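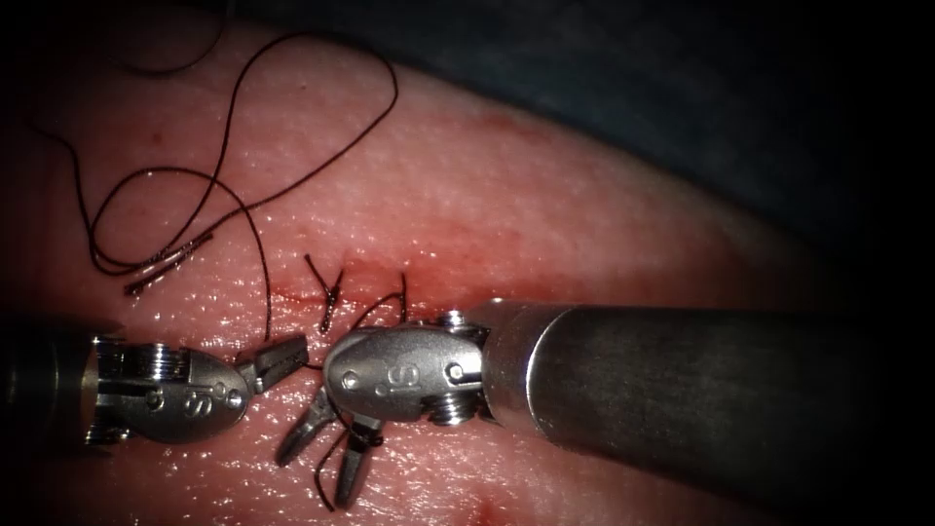
Photo: Plelow Skills Laboratory teaching collection. Reproduced for course use only.

Practical Surgery Skills, Unit 4
Closing a Straight Incision on a Tissue Pad
Course handout, revised 13 October 2019

Purpose of the session

Students will close a straight incision on a practice pad using a continuous suture, and will present the closed pad for assessment. The unit follows the knot-tying classes of Unit 3 and assumes that every student can already tie a secure square knot. Students who have not been signed off for Unit 3 should speak to the laboratory office before attending.

The tissue pad

Pads used in this unit are pale pink, with a finely textured surface that shines under the light when moist. The incision on the illustrated pad runs roughly horizontally across the middle and is closed, so that only a thin line with a faint reddish streak remains. Students should aim for a line of this kind. A gap between the edges, a ridge where one edge has climbed over the other, or puckering along the line will each lose marks.

Pads are supplied by Pavonow in sealed trays and are kept in the cold cabinet at the rear of the laboratory. A pad should be taken out no more than 70 minutes before use. Once opened it must be kept moist with the spray bottle provided. A pad that has dried at the surface tears easily at the needle holes and gives a poor idea of how much tension the thread will bear.

Pads may be used on both faces. Please write your bench number on the tray label and never on the pad.

Thread

Black suture thread is used throughout the unit. It shows clearly against the pink of the pad, and the assessor must be able to follow each pass. Each student is issued with one length of 470 mm for practice and one of 300 mm for the assessed closure. Replacement lengths may be had from the bench supervisor and are entered on the Lenz stock sheet.

The free end of the thread should be laid to one side of the line before the next pass is begun. In the illustration the strand loops around the jaws of the right-hand instrument, with one part running up towards the incision and the other trailing down. Students should learn to notice where both parts of the strand lie before moving either hand. Most tangles recorded in the May session began with a free end that had been left lying across the incision.

Handling the thread and the edges

Thread is gripped near the tips of the jaws. It should not be gripped repeatedly at the same point, as this flattens and weakens it. When drawing thread through the pad, pull in the direction of the last pass and stop as soon as the edges meet. Further pulling does not improve the closure and will whiten the surface of the pad on either side of the line.

The second pair of jaws is kept close to the line, ready to steady an edge or receive the strand. Edges are to be lifted lightly. Pinching leaves marks which remain visible on the pad and which the assessor will count as tissue damage.

Order of work

Moisten the pad and fix it in the Tokora clamp with the incision running from side to side.
Place the first stitch just beyond the right-hand end of the incision and tie it.
Work towards the left, keeping the passes evenly spaced and at equal depth.
After every third pass, stop and check the tension along the whole line.
Tie off just beyond the left-hand end and trim the thread.
Return the pad to its tray with the closed face upwards.

Assessment

The closure is marked out of 200. Accuracy of the edges and evenness of spacing carry the greatest weight. Time is recorded but is not marked in this unit. A pad may be submitted once only, and students wishing to repeat the exercise must book a further bench place.

Clearing the bench

Needles go into the yellow container and thread ends into the lidded bin. Used pads are collected by laboratory staff and must not be put in the general waste. Trays are rinsed, dried and stacked by the sink.

Reading for Unit 5: course manual, chapter on interrupted sutures.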